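Wheel Cell: Frequently Asked Questions
Set up, daily care and small repairs
Page kept by Kerubo Mabula. Last change: Sunday, April 5, 2026

What is this page for?

It is for the people who work at the Plemgate bench with the cell we call Lino. It collects the questions which came to me by mail and in the corridor since March. Safety rules are on a different sheet, please read that one first. If something here is wrong, write to me and I will correct it.

What does the cell do?

The arm approaches a gaming steering wheel with a parallel gripper, takes the rim and turns it by a set angle. We use it to compare grip positions and to find programs which push too hard. The wheel is a normal Logitech one. We did not open it or change anything inside.

Why is there a cloth on the table?

The bare slats of the bench gave bad reflections to the cameras, and small screws were falling between them. The cloth is an old black one with a blue and white print. You can use any dark cloth, but it must be thick enough that it does not travel when the wheel is pushed. Small wrinkles do no harm. A fold directly under the base does harm, so please pull the cloth flat there before you put the wheel down.

How do I put the wheel in its place?

Put the base on the cloth first, with the clamp already hanging loosely on it. Check that the cable comes out freely and that no part of it is under the base. Then bring the arm slowly by hand guiding to the ready position, with the fingers open and pointing down to the rim. Only after this you move the base the last bit. It is much easier to move a wheel to an arm than the opposite.

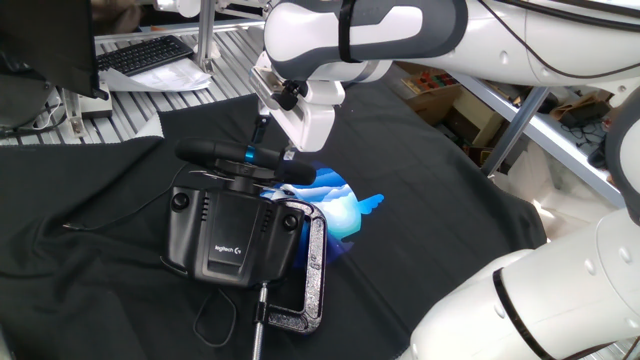 When the position is good, mark it with a piece of chalk on the cloth. Chalk goes away with a brush. Tape leaves glue, and the glue collects dust from everything.

Then run the program "approach only" 2 times without closing the fingers. If both times the fingers stop on the same place over the rim, you can go on. If not, look first at the chalk mark and after that at the arm zero.

Where should the cables go?

The wheel cable goes over the cloth with a loose loop, never tight. The arm cables go along the links and then back to the rack side. The straps on the arm must hold the cable but not press it. I like to be able to put one finger under the strap. After you close a strap, move each joint slowly to its limits and watch the loop at the wrist, it is the one which suffers the most.

Please do not make the loops shorter to have a nicer look. In March we lost a full afternoon to a connector that was half pulled out, and the reason was only a loop which was too short.

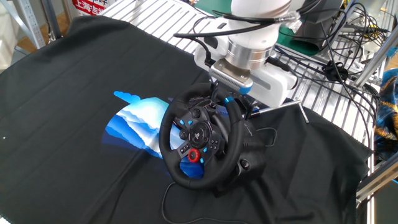

If the arm reports a communication error in one position and it is fine in all others, think about the cable before you think about the controller. Stop the arm, hold the connector lightly and move the joint by hand guiding. An error which comes and goes while you do this is nearly always a connector.

How often do I need to check the gripper?

Every 7 working days, and also after any collision, also a soft one. Look at the fingers from the front, they must be parallel when closed. Clean the pads with a dry cloth. Alcohol is allowed on the metal parts but keep it away from the rim of the wheel, it makes the surface dull.

The finger screws are tightened with the small Strebel driver from the drawer, until it clicks. Please do not help it after the click.

The arm turns the wheel and the whole base turns with it. What is wrong?

Most times the clamp is not tight, or the jaw sits on a rounded part of the housing. Open the screw completely, put the jaw on a flat part and close again by hand. No tools on this screw. If the base still moves, reduce the turning force in the program before you try anything else.
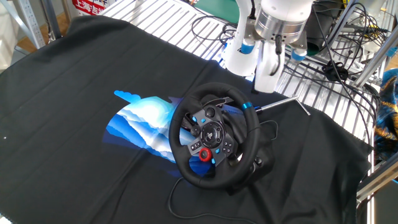 Plelta wrote to me that tightening alone was not enough on their bench, and that the base stopped walking only when they put a thin rubber sheet between the cloth and the housing. I tried this also and it works well. The sheet makes the rim a little higher, so you have to teach the approach height again.

How do I teach the approach height again?

Open the program, go to line 952 and choose "teach point". Bring the fingers over the rim, open, and lower them slowly until you can just pass a sheet of paper between rim and finger. Save, go up, and come down again at low speed. Keep your hand near the stop button during the first run, please.

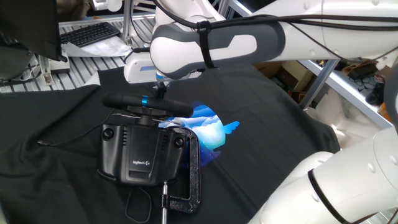

Arm and Logitech unit, with the clamp on the side of the housing.

Can I leave the clamp on over the night?

Yes. Open the screw by half a turn if the wheel stays there over a weekend, and write it on the card, so the next person knows to close it.

Who can change the zero position of the arm?

Only me for the moment. If you think the zero is wrong, write down the joint values and send them to me before you switch off.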